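Cell notes: the teardown gripper at Skatora

The vendor that sold us the teardown cell says the gripper needs checking every 500 hours. Yevhen Karpenko, who looks after it, has stopped believing that and now goes over it every 200. I think he's closer to the truth, though I'd like to see numbers before we print it on a card. So far what we have is a notebook and his opinion.

His routine goes like this. Pads first: wipe, look for shine, close them with nothing in between and check that they meet flat. Then every screw on the linkage, by hand, with the small torque driver. Then a slow approach to an open socket on a scrap board.
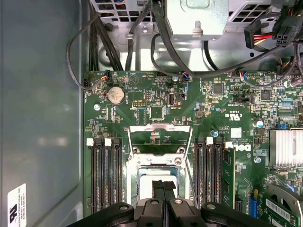
The approach is where I have doubts. We re-teach the socket position each time we change case models, and it takes Bontu Mekonnen 9 minutes on a good day. The sales sheet promised 2. Maybe that's possible with a bare board on a bench — in a tower with cables hanging in the way, I haven't seen it happen.

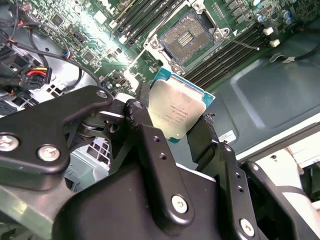 Grip force is the other open question. Oleksandra Holovko wants it turned down for processors, and she may be right, but a lower setting also hides a worn pad until something slips. Until May we're leaving it alone and logging each drop by hand. If you change the force value, write it in the notebook by the cell door, with your name. "Adjusted a bit" is no use to the next shift.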